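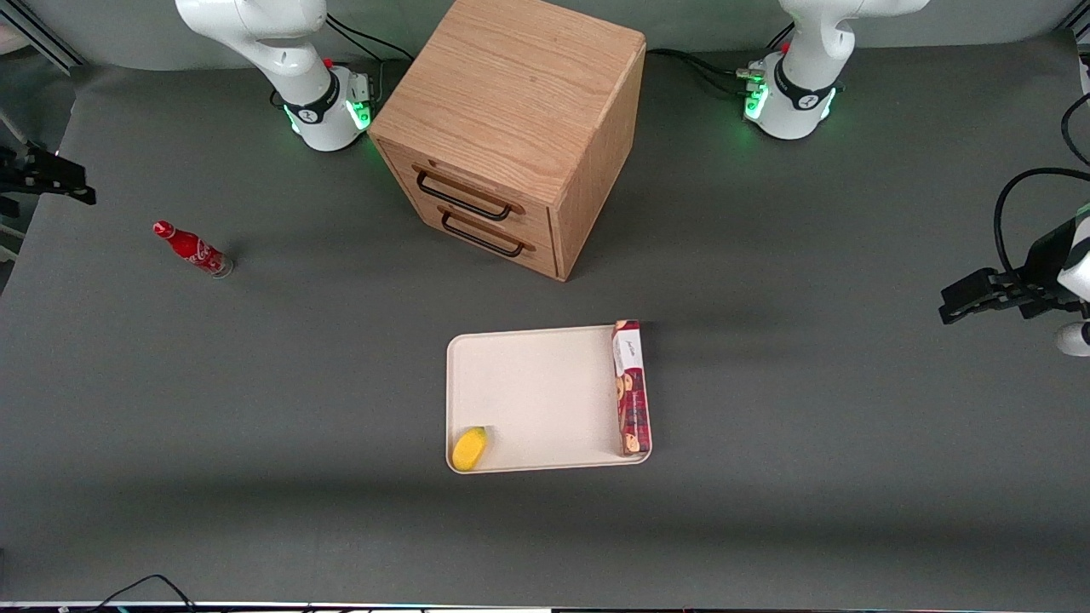
Figure 4. Table layout for the tidy-up chore, arms on either side.

4.3 Setting up the tidy-up chore

Read this section before you run any household chore on the Madari two-arm table. It covers the drawer cabinet, the tray and loose items. Folding and wiping are in section 5.

What to expect

The Madari can do parts of this job today. In our March trials at Munance it ran the full chore 310 times, and a person had to step in on 91 of them. Most of those stops came at the drawers. Treat the table as a machine you supervise - it is not ready to be left alone with your kitchen.

Before you start

1. Check that the status ring on each base is green. If either one is not, go to section 9.

2. Find the red button on each base. Keep the space in front of both clear enough to reach without leaning over the table.

3. Place the two-drawer cabinet between the bases, drawers facing the open part of the table. Close both drawers fully.

4. Put the tray in front of the cabinet. Leave bare table in front of it and to both sides.

5. Set out the items. Tall boxes may stand on the tray near a rim. Bottles may lie on the table with the cap on. Small round items, such as a lemon, go inside the tray so they cannot roll off.

Caution: Keep cables off the middle of the table. A finger that catches a cable will keep pulling until the force limit trips.

Running the chore

6. On the Onen panel, choose Chores, then Tidy Up. Pick the item you want moved first.

7. Press Preview. The panel shows the planned path for each arm. If the two paths cross above the cabinet, move the item about 28 mm toward the nearer arm and preview again.

8. Step back and press Start.

9. Wait for the tone before you touch anything on the table. An arm may pause for several seconds and then move again.

Note: A bottle lying down is harder to pick up than one standing. The gripper has to close across the body, and a curved glass shape can slip. Two failed tries in a row will end the run with code 939.

Caution: Do not use full glass bottles or open containers. Do not reach in to help a drawer along while the arm is holding the handle.

If a drawer sticks

10. Press Hold on the panel. Do not pull the gripper off by hand.

11. Choose Release, wait for the fingers to open, then choose Back Off.

12. Close the drawer yourself and restart from step 7.

The Texier handle pads sold for older cabinets do not fit bar handles. Leave them off.

Section prepared by Mireille Pons. Send corrections with the chore name and the code shown on the panel.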